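# Fillwood Desk Papers

Hello, and welcome to the folder of folders! This is the README for the shared course papers that live on (and in, and occasionally under) the big white desks in the Fillwood study room. It began as a short note taped inside a drawer, and then it grew, as these things do, and Ching-wen Lam suggested it ought to sit next to the files where people could find it. So it does now.

If you have only come to find out where the scanned chapters are, skip down to **Layout**. If you are planning to put paper back into a folder, please read the whole thing. It isn't very long, and there is tea in the cupboard.

## What is in here

We keep printed management and business course notes, chapter by chapter, along with the scans made from them. Most of the paper came to us as loose stacks, printed at different times by different people, and a good deal of it arrived in the wrong order. The collection holds 40 chapter stacks at the moment, sorted into 18 document folders. Some folders carry one fat chapter and some carry several thin ones.

The scans are plain PDFs. They are searchable where the print was clean enough and not where it wasn't, and I haven't tried to hide the difference. A page with a coffee ring on it is scanned with its coffee ring.

## Layout

```
fillwood-desk-papers/
 README.md
 index.csv
 scans/
 kota/
 dalline/
 mendes/
 loose/
 to-check/
```

The three names under `scans/` are the three shelves, and the shelves are named after the old reading rooms. Kota holds strategy and planning, Dalline holds marketing, and Mendes holds accounts and everything to do with numbers. If a chapter could go in two places, it goes in Kota and gets a line in the index under the other one. Damian Danzer disagrees with this and has told me so several times, very kindly, but we did it his way for a month in January and I spent the whole time walking between shelves.

`loose/` is for single sheets that have come adrift from their chapter. `to-check/` is for stacks where the page order looks doubtful.

## The index file

`index.csv` has one row for each chapter stack. The columns are:

| Column | What goes in it |
|---|---|
| `shelf` | kota, dalline or mendes |
| `folder` | the folder number, 1 to 18 |
| `chapter` | the chapter number from the title page |
| `title` | the title, copied from the title page |
| `pages` | how many sheets, title page included |
| `state` | good, worn, or check |
| `note` | anything else, in your own words |

Please copy titles just as they are printed, spelling and all. I know it's tempting to tidy them up – I have done it myself and regretted it – but people search for what they see on the paper in front of them, and a corrected title makes the stack harder to match. If you feel strongly about a spelling, the `note` column is all yours.

## Putting a folder back together

The desks are wide and pale and very good for this job, which I say as someone who used to sort papers on a kitchen chair. Give yourself room. Lay the folder down on one side, open or closed as you like, and work through one chapter at a time.

1. Find the title page first and put it on top.
2. Lift the stack and fan it a little, so you can spot sheets that are upside down or facing the wrong way.
3. Check the page numbers from front to back. Where there are no numbers, read the last line of one page and the first line of the next.
4. Tap the stack square on the desk, long side and then short side.
5. Slide it into the folder, title page facing the cover, and close the snap.
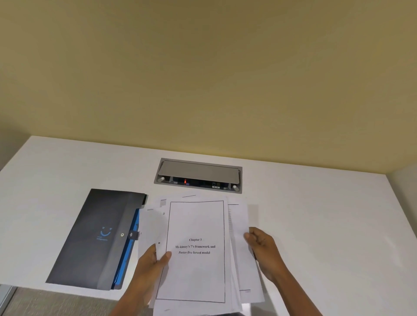
Take your time over the title page especially. Each one has the chapter number with the title under it, and those are the two things you need for the index row. "Mc-kinsey's 7's framework and Porter five forces model" is a good test of your patience here: that is how it is printed, so that is how it goes into the `title` column, under Chapter 3, hyphen and apostrophes and all. A search for "McKinsey" won't find it, so I put that spelling in the note.

The dark gray folders with the smiley face on the cover are my favorites, I admit. They have a snap and a small tab to hold them shut, and the bright blue along the side is easy to pick out when you are hunting for the right one at the end of the day. Don't overfill them. If the snap has to be forced, split the stack between two folders and give both numbers in the index.

Please keep drinks well away from the power box in the desktop, and fold its lid down when you have finished charging things. Papers slide toward it more than you would think!

## Known gaps

- 23 of the stacks have been checked page by page. The rest have had a quick look only.
- 2 chapters in Mendes have no title page, and their titles in the index are my best guess, marked `check`.
- Folder 11 has a chapter that stops in the middle of a table. If you have the rest of it, I would be so glad to see it.
- Handwritten margin notes are scanned along with the pages but not typed up anywhere.

## Changes and questions

Small fixes to the index are welcome from anyone, and you needn't ask first. For moving a whole chapter to another shelf, talk to Ching-wen, who keeps the shelf labels and will need to print a new one. Damian looks after the scanner and knows which way up it likes its paper. Stray sheets can go in the `loose` tray by the door.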